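Prollel Access Bridge

Forwards door controller events to a video recorder so that each event is stored against the matching camera footage. Maintained by Maja Zawadzka and Szymon Krajewska.

Status: in use at two sites, Bolness and Herivier. Version 12 of the event map is current. Older maps will load but log a warning.

What it does

The bridge listens on one port for events from Prollel door controllers: card accepted, card refused, door forced, door held open, request to exit. Each event is matched to a camera using the site map file and passed to the recorder as a bookmark with a start and end time. Operators can then search by door name or card group and go straight to the footage.

It does not unlock doors. Control commands were removed after the Bolness trial and will not be coming back in this branch.

Requirements

A controller on firmware that supports the event stream
A recorder that accepts bookmarks over its local interface
A small always-on computer on the same network as both
Clocks set from the same time server

The last one matters more than it looks. If the controller and recorder clocks drift apart, bookmarks land on the wrong stretch of video and the search results are useless.

Setting up

Copy the sample site map and give it the name of your site. Fill in one line per door: controller number, door number, camera name, seconds before, seconds after. Camera names must match the recorder exactly, including capitals. Start the bridge with the check option first. It reads the map, asks the recorder for its camera list and prints any names it can't find.

If the check comes back clean, start the bridge normally and badge through a door. The bookmark should show up on the recorder within a few seconds.
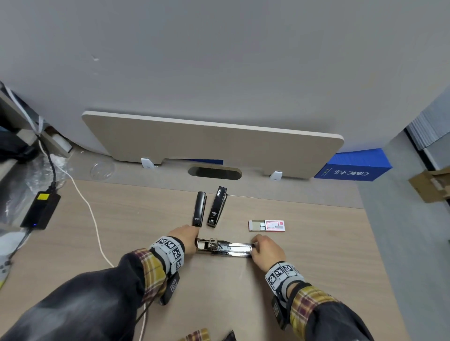
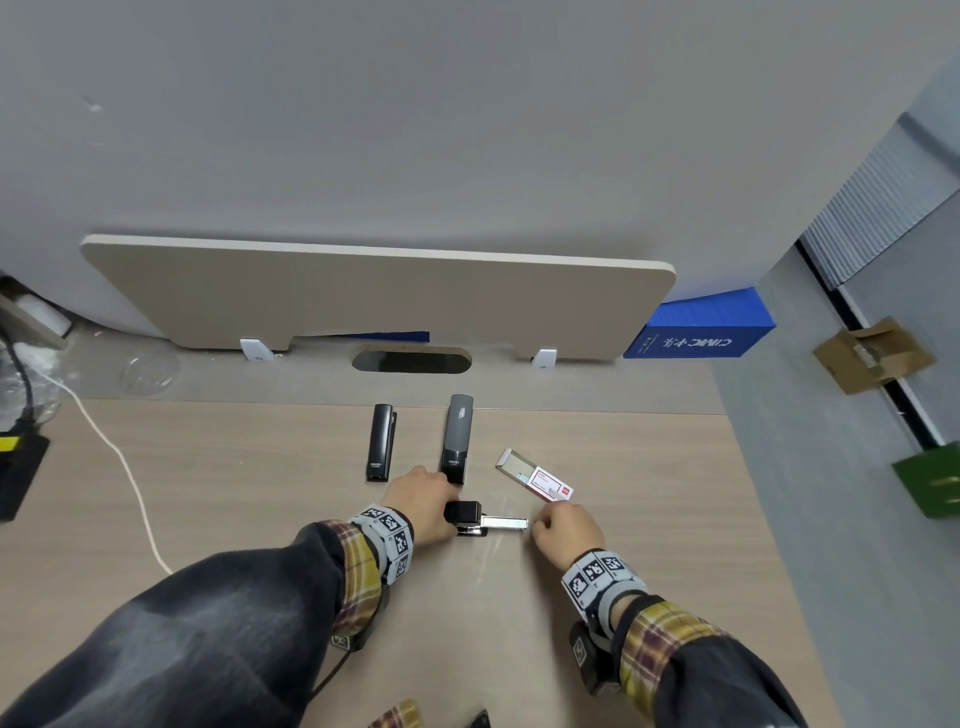 Hands and an open stapler at a light wood surface, both pictures.

Sample data

The samples folder holds 400 events exported from the Herivier controller, with card numbers replaced by random ones. Of these, 277 are card accepted and 42 are door held open. The rest are a mix of the other types. Door names are real, card groups have been renamed. There is no video in the folder.

Diễm Tiêu wrote the script that replaces the card numbers. Run it over your own export before attaching anything to a bug report. Reports with live card numbers in them will be deleted.

Known problems

Two doors sharing one camera will produce overlapping bookmarks. The recorder stores both but its timeline only draws the first.

Restarting the controller resends its last batch of events. The bridge drops repeats by event number, but that counter goes back to zero after a firmware update, so expect some double entries that day.

Sleiman controllers are not supported. Ryszard Zieliński has a partial reader for their event format in a separate branch. It handles card events only and has not been tried on a live site.

Daylight saving changes are handled if the controller reports in UTC. If it reports local time, the repeated hour in April is stored twice.

Licence and contact

Free to use and change inside your own organisation. Please ask before passing on a modified copy. Questions about the site map go to Brittany Li, anything else to Maja. Include the bridge log and your map file, with the recorder password taken out.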